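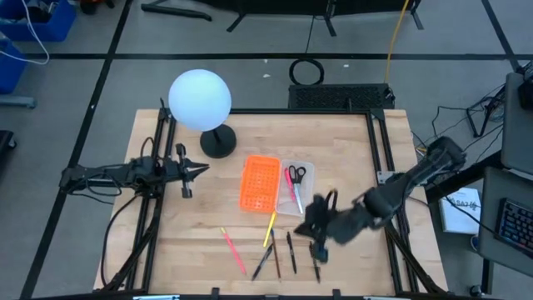 Idrisa Mwakyusa wrote back after the last newsletter to say the radon piece was fine as far as it went, but it never got around to telling anyone what to do once the number comes back, and could I please fix that before everybody loses interest and puts the little envelope in a drawer.

Fair enough! I reread it and Idrisa is right. I spent most of my space on where to pick up the kits and then ran out of room right at the part people need. So let me try again, with the longer version, and with my own results thrown in (I finally did my basement, more on that in a minute).

## Where the county stands

The Tennant County health department bought 1,000 of the Flidix charcoal kits last fall and has been giving them away since then, at the front desk and at Polletti Hardware on the square. As of Feb 2, 2024, the lab has received 526 of them back. I called to ask whether that was good or bad and was told, very politely, that it was "better than last time." I didn't get a number for last time.

The kits that haven't come back aren't all sitting on shelves waiting for somebody. Nearly all of them have been handed out. They're in kitchens and glove compartments, and I know for a fact that one was on top of my refrigerator until after Christmas. If yours is in a similar spot, check the date printed on the flap. The charcoal doesn't keep forever, and if it's expired you can swap it at either pickup place and they won't give you a hard time.

## How I did mine, including the part I messed up

The directions are short, and I still managed to get them wrong the first time. You're supposed to close the house up for twelve hours before you open the pouch, which means windows shut and outside doors used only for coming and going. I opened the pouch, set it on the basement shelf, felt very pleased with myself, and then remembered that the dryer vent had come loose and I'd had the basement window propped open all afternoon to air the place out. So that kit was no good and I had to go back to Polletti's for another one.

Second try went better. I put it on an old plant stand in the part of the basement where my husband has his desk, a few feet up off the floor and well away from the sump and the outside wall. No fans blowing on it. I wrote the start time on the envelope right then (do it right then, you will not remember) and left it alone. When the time was up I sealed it, wrote the stop time, and walked it to the mailbox the same day. Please don't let it ride around in the car for a week. The lab wants it quickly, and if it gets there too late they'll send you a letter saying they can't use it, which is a real letdown after all that window discipline.

A few things people have asked me at church and in the checkout line:

- You test the lowest level you spend time in. If your basement is a dirt-floor cellar where you go twice a year for canning jars, test the first floor.
- Kitchens and bathrooms are bad spots for the kit. Too much steam.
- You can run your furnace like normal. It's February, nobody expects you to freeze.
- Renters can test. You don't need permission to set a packet on a shelf, though you'll want to talk to your landlord if the number is high.
- A crawl space doesn't get you off the hook, and neither does a slab.

## So what does the number mean?

Okay, Idrisa, this part's for you.

Your letter will have a result in picocuries per liter, usually written pCi/L. The number to look for is 4. If you're at 4 or higher, the EPA says fix the house. If you're between 2 and 4, they say think about fixing it, and I'll admit "think about it" is a frustrating thing to get in the mail. Under 2, put the letter with your house papers and test again in a few years, or sooner if you finish the basement or do anything major to the foundation.

One thing I didn't understand until the nurse at the health department explained it to me: a short test is a snapshot. Radon bounces around with the weather and the season and how tight the house is closed up. So if you come back a bit over 4, you don't need to call a contractor that same evening. Do a second test first. It can be another short one, or the long kind that sits for more than 90 days and gives you a much better average. If the first one is way up there, do the second short one right away and skip the long wait.

And for anyone who's new to all this, radon is a gas that comes up out of the ground from uranium breaking down in rock and soil. You can't smell it or see it, it won't give you a headache, and it won't set off your smoke alarm or your carbon monoxide alarm. (I had two separate people tell me they were covered on account of having a carbon monoxide alarm. Different gas!) What it does is raise your risk of lung cancer over years of breathing it, and the risk is a good deal worse if you smoke. It's the kind of thing where there's no need to panic tonight, and also no good excuse for leaving it till next year.

## My number

Drumroll. It came back over the line. Not sky high, but over, and I'll confess I sat at the table with that letter for a while. We've been in this house a long time and the kids had their bedrooms down there all through high school. The nurse was kind about it. She said what you can do is deal with the house you have now, and she told me to do the follow-up test, so a second kit (third, if you count the one I wrecked) is down there on the plant stand as I type. My husband has been asked to keep his hands off the window.

If that one comes back high too, we'll get it fixed. From what I've been told, the usual fix is a pipe that goes down through the slab and up past the roof, with a fan that pulls the air out from under the house before it gets inside. Most places it takes a day or so to put in. People sometimes ask if they can just caulk the cracks, and sealing does help the fan do its job, but on its own it generally won't get you where you need to be.

I'm not going to print prices. I've heard such different ones from neighbors that I don't trust any of them, and it depends so much on your foundation. Get more than one quote, ask whether the contractor is certified for radon work, and ask if they'll include a test afterward. You want to see the number come down on paper. Then you test again every couple of years to make sure the fan's still doing its thing.

## Folks out along the Tustico

If you're on a well out on Tustico Road or anywhere up the creek, there's one more wrinkle. Radon can get into well water and then come out into the air when you shower or run the dishwasher. Mostly it's the soil you need to worry about, and the air test comes first for you like it does for everybody. But if your air is high and you're on a private well, ask about a water test too. That's a separate kit, it's not one of the free ones, and the health department can give you the order form. Those of us on town water can skip it.

I had a nice long phone call with a reader out that way who has lived in the same farmhouse since she was married and had never heard of any of this until she saw the display next to the birdseed at Polletti's. She took one for herself and one for her son's place across the road. His was low and hers wasn't, and they're close enough to holler at each other. I've heard people say, "Well, my neighbor tested and he's fine," and I'm passing that one along for them.

## Getting a kit

There are a few left at both spots, and swaps for expired ones. The department hopes to order more in July when the new budget year starts, but if you can test now, do it now, while the house is shut up tight for winter anyway. The front desk is open weekdays, closed over the lunch hour. Polletti's keeps theirs by the register these days, so you'll have to ask.

Postage to the lab is already paid. Fill in your phone number and write it clearly, please! The nurse says she has a small stack of results where she can't make out the last digits.

I'll report back on the second test when the letter comes. And if you've already had a fan put in and wouldn't mind telling the rest of us how loud it is, hit reply. My husband's desk is right by where the pipe would go and he's already asking.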